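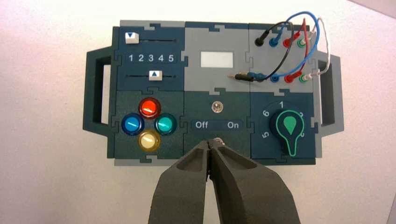

*Wrist camera view, board at the start position.*

**Gripper force fault on toggle step, Kandley task board**

Our sequence on this board is sliders, patch cable, toggle, rotary knob. The first two run cleanly. On the toggle step the arm descends, closes, and the controller drops out with a force limit stop, logged as code 445. It happens on more than 87 runs in a hundred. Recalibrating the wrist camera made no difference. The program is unchanged from June, when it worked. What should I check next?

— Zodwa Chauke

**Pravesh Pretorius**

Check the taught height before the camera. A force stop on closing usually means the fingertips are touching something before the pads meet. Jog down by hand at the lowest speed, note Z at first contact, and compare it with the value in the program. If they differ by more than 2 mm, re-teach the point. Check the approach in the board plane as well. In your picture the fingertips are below the Off/On label and the toggle is above it, so if that is meant to be the grasp pose, the offset is wrong in that direction too.

Don't raise the force limit to get past the stop. We did that at Plirnley and bent a toggle, and the replacement module took weeks to arrive.

**Fatima Mahlangu**

had the same thing, restarted the controller and it went away for a bit. came back though

**Marthinus Rampersad**

Agree with Pravesh on the height. Also confirm which tool frame is active. After a finger change our cell loaded the old frame at every power-up, and each taught point was out by the difference in finger length — the larger moves hid it, the toggle did not. Set the frame explicitly on the first line of the program, and keep the arm in reduced speed mode until the step has passed several times.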